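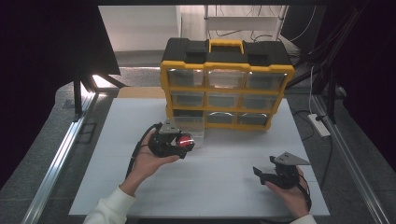 Endska
Moderator, Rolling Stock

Two 2-car EMUs coupled at Pitport on Tuesday. Rear set shows no door interlock. Both sets isolate fine alone. Where to look first?

Nerkville
Coupler head contacts. Clean the pins and test the interlock loop end to end.
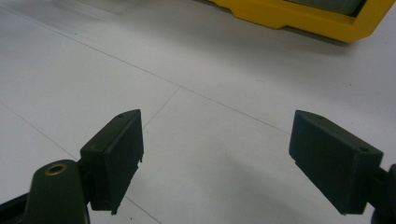 Does the 30 km/h limit apply while coupled?
Only if the interlock is bypassed. Otherwise 100 km/h, per the depot card.

Rønning
had same in May, was a bent pin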